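Visit Report: The Wallel Garment Reuse Center, Vestport
Prepared for the Wendness Public Library Board by Leonilde Sequeira, Program Services
5 Aug 2026

Purpose of the Visit

The Board asked Program Services to look into whether the library could host a regular clothing exchange and mending program at the Garcia Street branch. The Wallel Garment Reuse Center in Vestport has run a program of this kind for six years and holds an open day each summer. Two members of staff attended this year's open day and met with the center's management in the afternoon. The findings below cover the building, the intake process, the mending room, the public exchange, and the costs that the center was willing to discuss.

The Building

The center occupies the ground floor of a former furniture showroom close to the Vestport bus terminal. The front third is open to the public. The remainder is divided among intake, sorting, mending, and storage. The floor is level throughout, and the loading door at the rear opens onto an alley wide enough for a small truck. Management told us that the loading door was the main reason for choosing the site. Their first location had only a front entrance, and donors and visitors were often in each other's way.

Lighting in the sorting area had been replaced the previous October. The old tubes gave a yellow cast that made stains hard to find, and garments were reaching the public racks with marks that should have been caught earlier. We note this for the Garcia Street branch, where the lower meeting room has no windows.

Intake and Sorting

Donations are accepted at the rear door during posted hours. Each donor may bring no more than two bags per visit. The limit was adopted after the center began receiving the contents of entire households, much of it unsuitable. Staff at the door open each bag in the presence of the donor and return anything the center does not take, including pillows, carpet, and footwear with worn soles.

Accepted items are weighed, then moved to sorting. Garments are spread flat on a covered table so that collars, seams, and hems can be checked on both sides. Anything that needs repair receives a paper tag stating the fault in a few words. Garments in good order go directly to folding.

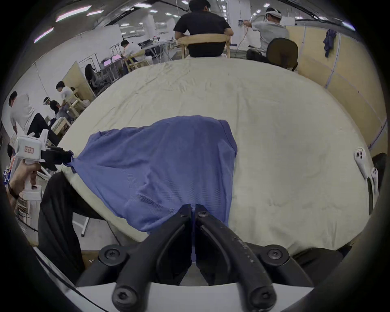
A blue short-sleeved shirt on one of the large tables.

The center does not launder donations. Donors are asked to bring clean clothing, and the request is printed on the bag tags, on the website, and on the rear door. Management acknowledged that the request is not always followed. Items that arrive soiled are set aside and sent to a textile recycler under a contract that is renewed each year. Program Services considers this arrangement suitable for the library, which has no laundry connection at any branch.

The Mending Room

The mending room seats five people at sewing machines and a further six at a long table for hand work. Sessions are free, but a place must be reserved. Participants may bring their own garments or choose from the tagged stock. Those who repair a tagged garment may keep it or return it to the racks.

We observed part of an open-day session on replacing buttons and closing split seams. The instructor worked slowly and repeated each step for people who joined after the start. Printed guides were available in English and Portuguese. The guides were clear, and the center has agreed to share the files with us if its name remains on each page.

Thread, needles, and patches are bought by the center. Zippers are cut from garments too damaged to save and stored by length in labeled drawers. The instructor told us that this supply meets most needs, although long zippers for coats are always scarce.

The Public Exchange

Visitors to the exchange may take up to five items without charge. No proof of income or address is requested. A visitor card records only the date and the number of items taken. On the open day the room was busy from the start, and a line formed for children's clothing. The center has since decided to place children's sizes on two separate racks at opposite ends of the room.

Some visitors told us they would prefer a fitting area. There is one curtained booth at present, beside the front desk, and it was in use whenever we passed it.

Costs

The center shared a general account of its spending. Rent is the largest item, followed by wages. Supplies for the mending room come to $200 a month. Machine servicing is billed separately and varies. The library would not pay rent for space at Garcia Street, and staff hours would therefore be the principal cost to consider.

Recommendations

Program Services recommends that the Board approve a trial exchange in the lower meeting room at Garcia Street, limited to adult clothing, with donations accepted by the bag under the same limit used at Vestport. A mending session should be offered alongside it, using hand sewing only until the electrical supply in the room has been reviewed.

We further recommend that the lighting in the room be checked before any sorting is done there, and that a textile recycler be under contract before the first donation is received.

A draft schedule and staffing plan will be submitted to the Board before its October meeting. Questions on this report may be directed to Program Services at the main branch.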